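Automação e Manipulação: notas da aula 6
Visita à Ledivum, demonstração de recolha de dados com garras manuais
Responsável pela demonstração: Sebastian Marinescu

1. O que foi demonstrado
A tarefa era dobrar e empilhar roupa em cima de uma cama. O operador trabalha com duas garras manuais, uma em cada mão, e cada uma grava do seu próprio ponto de vista. O conjunto Prindivow tem 1,858 episódios deste tipo.
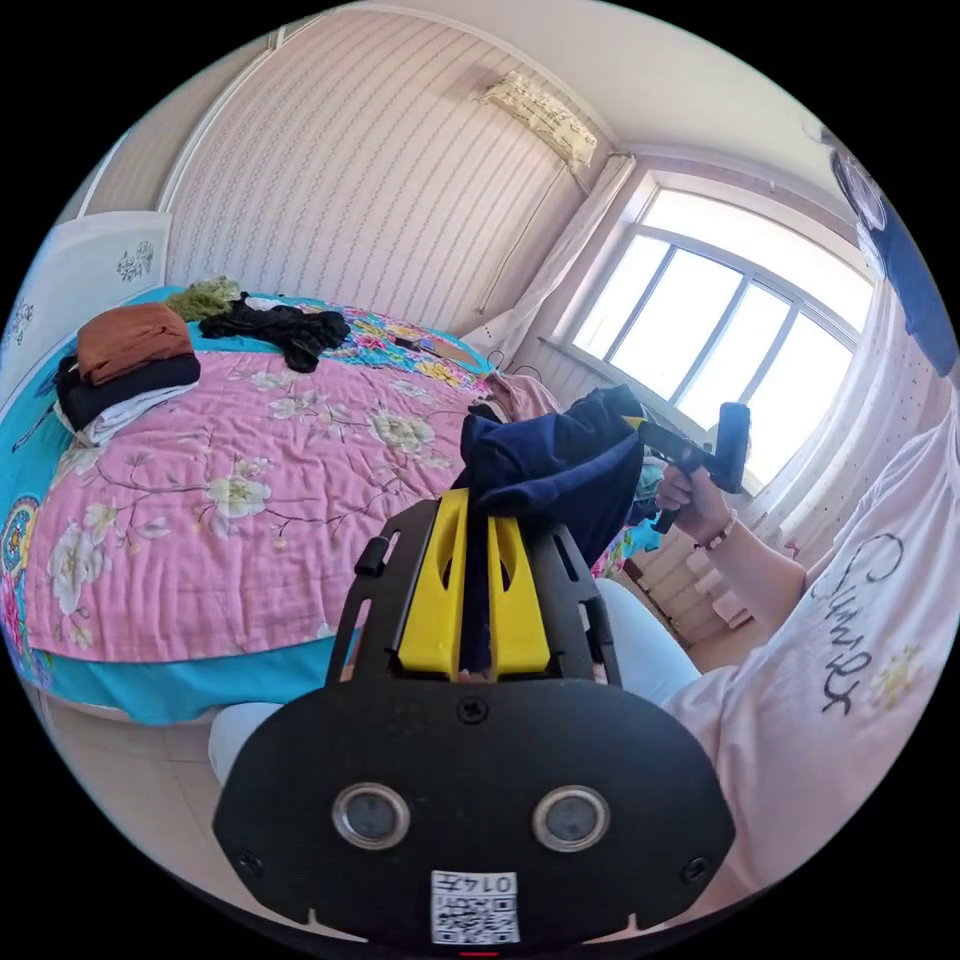 Os tecidos são difíceis de manipular porque a forma muda a cada contacto. Marinescu insistiu na escolha do ponto de preensão. Os dedos amarelos, com recortes ovais, fecham-se sobre a peça azul-marinho e o resto do pano fica em pregas difíceis de prever. As peças dobradas e empilhadas ao fundo da cama têm contornos mais simples do que a preta, amarrotada ao lado.

2. Ponto de vista
A garra ocupa sempre a parte inferior da imagem. A outra só aparece quando entra no campo da câmara, o que obriga a sincronizar as duas gravações.

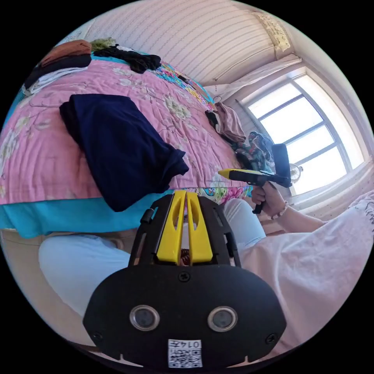
Fig. 2. Peça azul-marinho dobrada sobre a colcha; segunda garra à direita.

3. Para a próxima aula
Ler o capítulo 4 (Căpraru) e trazer uma página sobre a preensão de tecidos. Entrega até dia 14.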